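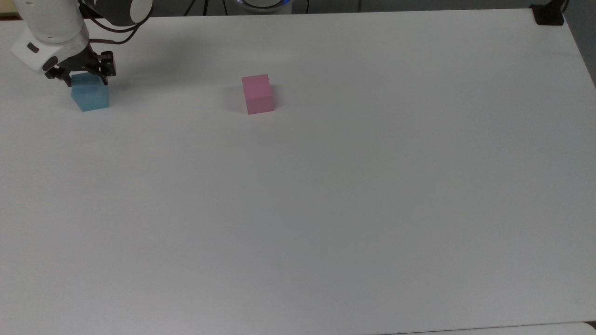
Attachment 1: white table, light blue cube and pink cube

Ticket 163
Raised by: Clarnness playroom desk
Item: Wekberg table, large, white matt top, plus Pindura colour blocks
Category: furniture / surface marks
Priority: normal (was low, bumped up)
Status: closed, see last entry

Problem as reported

Coloured smears on the white top after block sessions. Pink mostly, faint, worst at the end nearest the radiator. Also a dull patch that won't shift. Parents have noticed. Tried washing up liquid and a cloth, got some of it off, came back next morning. Is it the table or the blocks? Need to know before we order a second table.

Log

9.10am
Picked up. Looked at attachment 1. Top looks smooth and even in it, no marks I can see, but pale pink on white is never going to show in a photo. Bit of grey-blue towards the lower half. Desk says the dull patch is further along.

9.25am
Questions sent to desk:
- which cleaner, and how much
- are the blocks washed, and with what
- anything hot put on the table
- does the smear come off on a dry finger

9.50am
Reply. Cleaner is the Baumgart spray, neat, straight on the table, wiped with whatever cloth is to hand. Blocks get a rinse in the sink "when they look grubby". Nothing hot. Dry finger does nothing, damp finger comes away slightly pink.

So it's sitting on top and not in the surface. Good. Would've been a new top otherwise.

10.15am
Checked our copy of the Baumgart sheet. Should be diluted, 15 ml to 800 ml water. They've been using it neat for weeks. Leaves a film when it dries, and film grabs anything that gets rubbed across it. Probably the dull patch as well.

Asked them to stop the spray for now. Warm water only.

10.40am
Test to do at their end:
1. Wash a section of table with warm water, two goes, clean cloth each time. Dry it properly.
2. Take the pink cube, dry, rub it on the washed bit. Look.
3. Same again with the cube damp.
4. Repeat both with the light blue one.
5. Then the same on a bit still with the spray on.
White kitchen roll after each go and keep the peices, write on them which is which.

1.30pm
Results from desk:
Washed bit, dry pink: nothing
Washed bit, damp pink: nothing on the table, tiny trace on the roll
Washed bit, blue, dry and damp: nothing
Sprayed bit, dry pink: nothing
Sprayed bit, damp pink: smear, same as before
Sprayed bit, damp blue: can't tell, maybe

Right so it's both. Damp pink block plus spray film. Blue might be doing it too but too pale to see on white.

1.45pm
Asked how the blocks get dried after the rinse. They don't, they go straight back in the tub and the lid goes on. There's the damp then.

2.05pm
Fix, sent over:
- Strip the film. Warm water, clean cloth, work from one end to the other, change the water when it clouds. No scourers, they'll shine up the matt finish and you won't get it back.
- Dull patch: same but leave a wet cloth on it for a few minutes first. Don't scrape.
- Spray goes back to 15 ml in 800 ml, label the bottle. Wipe over with plain water after.
- Blocks: wash in plain soapy water, rinse, dry on a towel overnight before they go in the tub. Lid off till morning.
- Pink ones wash on their own the first time.

2.20pm
Desk asked can they use a plastic cover instead. You can, but get the film off first or it'll be trapped under there. Also asked about bleach. No.

4.50pm
Desk: whole top done, took 2 buckets. Smears gone. Dull patch nearly gone, a faint edge left if you crouch down and look across it. Told them to do the wet cloth again tomorow and leave it at that.

Next day, 11.00am
Desk: morning session done with dry blocks, nothing on the table. Edge of the patch gone after second go. Happy to order the second Wekberg, sent them over to sales.

Replacement pink blocks not needed. If the kitchen roll still picks up colour after a couple more washes, reopen this one and we'll take it up with Pindura.

Closed. Cause: cleaner used neat, blocks put away wet. No fault with table.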